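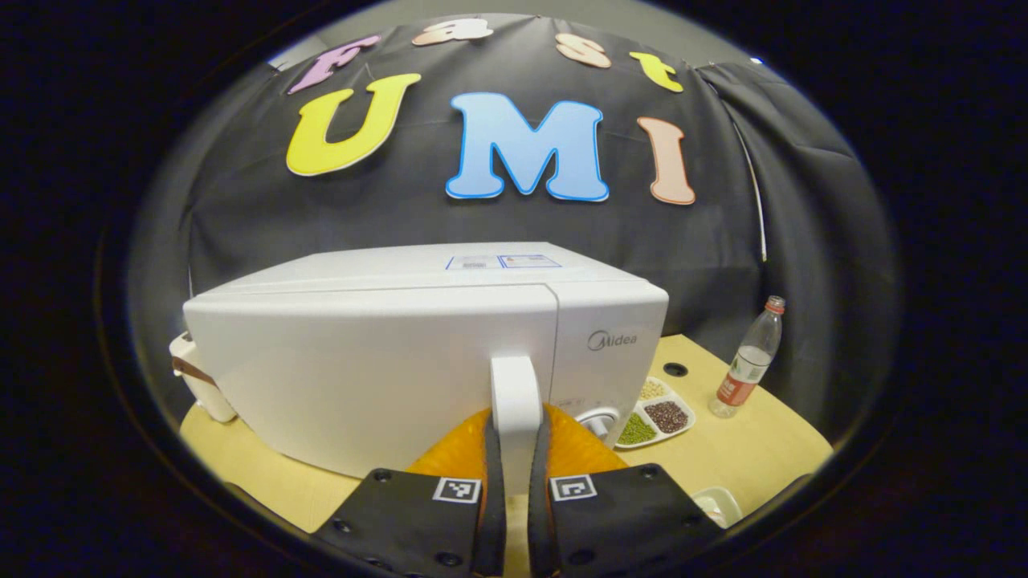 How often should gripper fingers be checked when they are used on door handles?

Before every session, and once more after the lunch break if the same pair is going back on. Handles put a sideways pull on the fingers that picking up cups and boxes never does, and a screw that was snug at breakfast can work its way out by noon.

Warkuvar Bench Safety Checklist, hand-held grippers and small appliances
Inspection of August 30, 2023
Form 14, Stotach room

Thank you for taking the time to go through this one properly. I know it is a long form, and I know you would all like to get started, but please fill in the comments even when everything passes, as they are the part I read first (with a cup of tea, usually).

1. Finger screws seated, none proud of the plate
Pass. One on the spare left finger needed a quarter turn. Please use the short driver in the drawer. The long one gives you far too much leverage and we have stripped threads with it before.

2. Padding whole, no splits or shiny patches
Pass with comment. The spare pair is starting to go smooth at the tips. It will last until the Berico order arrives, but kindly don't use it for pulling.

3. Markers clean, flat and readable
Pass. Wipe with the dry cloth only, please! The spray lifts the corners.

4. Trigger returns fully when let go
Pass on both tools. Lovely and smooth since the February service.

5. Appliance unplugged for handle practice
Fail, corrected on the spot. The rule is that an oven or kettle used for open-and-close work stays unplugged unless the task sheet says otherwise, and the plug is laid where everyone can see it. I would much sooner have you ask me twice than guess.

6. Appliance does not creep when the door is pulled
Pass. Tested with ten slow pulls on the bench unit. If it slides at all, stop, put the grip mat under it and start the count again.

7. Loose food in trays, lids nearby
Pass. Dried beans on the floor are a real slipping hazard, so sweep before you swap tasks and not at the end of the day.

8. Cables and straps clear of the operator's feet
Pass with comment. Clear on the day, though the extension lead by the door is 15 feet long and we need far less. A shorter one is on the list.

9. Session log up to date
Pass. The log stands at 1,349 entries. Three are missing initials, so if you recognize your own handwriting, do please come and sign.

10. Rest breaks taken
Not checked this time. Sore wrists count as a safety matter in this room, and there is no shame in putting the tool down early.

Still open from last time: the hook for the Ní Mhurchú bench, and a fresh copy of page 16 of the handbook, which has coffee on it.

Result: fit for use, spare fingers restricted to light picking until replaced.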